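Minutes – workshop bench group, September
Start 2:00, Skiswood side room

Present: Radoslava Polák (chair), Aivar Dzene, Efren Abella, Renato Pangilinan (notes)
Apologies: Reynaldo Estrella – at Divport, sent comments by email

1. Last minutes
Agreed. Efren's name was spelled wrong under item 4, fixed now.

2. Perforated bench plate
Main item. Aivar wants the plate kept clear between jobs, only parts for the current job left on it. Radoslava agrees in principle but says people need somewhere to lay brackets out while they work out what goes where. Long discussion. Settled: laying out on the plate OK during the day, everything back in the tray by 9 at night.
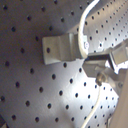
Cleaning. Efren asked what we are allowed to use on the metal. Last tin of polish left a film and grit got stuck in the holes. Dry cloth first, then the soft brush, vacuum if really needed. No scouring pads, no polish. Efren to write this on a card and put it over the bench.
Renato asked about scratches from dragging parts. Lift, dont slide.

3. Brackets
Sandetti order came in short, they say the rest is on the way. Radoslava not happy, second time this year. Aivar to phone them and get a date in writing.
Reynaldo (by email) would rather switch to Qin for the plain angle pieces and stay with Sandetti for the slotted ones. Aivar thinks two suppliers means two sets of hole spacing to worry about. Left open till we see a Qin sample.
Sorting – the trouble is all the bent pieces look alike once they're tipped into one tray. Proposal from Efren: sort by shape and not by job, label on the front of each tray. Agreed, no objections.

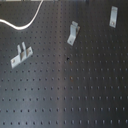

Metal brackets on the breadboard, white cable at upper left.

Question whether brackets not screwed down count as "in use". Radoslava: no. If its loose at the end of the day it goes back.

4. Cables
Aivar raised this. Cables should run round the back or the side of the plate and not over the working area. Renato pointed out the wall sockets are in the wrong place for that, we would need longer leads. Efren has around 3 meters of trunking left over from the Divport job, will bring it in and see if it fits. Clips along the edge of the table were suggested, but not stick-on ones, they drop off.
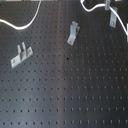

Radoslava wants both ends of every cable labeled before anything gets moved. Renato will do labels. Tape and marker are in the top drawer, or were.

5. Screws and small hardware
Running low on the short ones. Washers OK. Efren to add to the next Sandetti order if there is one, otherwise hardware store.
Hex keys – one set has gone missing from the pegboard. Please check pockets and tool bags. Aivar against buying another set until everbody has looked.

6. AOB
Door to the side room still sticks. Reported again.
Renato asked for a second lamp at the left end of the bench. Radoslava will look at what is in storage at Skiswood first.

Actions
Aivar – phone Sandetti, date in writing
Efren – cleaning card, tray labels, trunking, screws
Renato – cable labels
Radoslava – lamp, ask Qin for a sample
Reynaldo – send round the Qin price list he mentioned

Next meeting same room, same time. Date to follow by email.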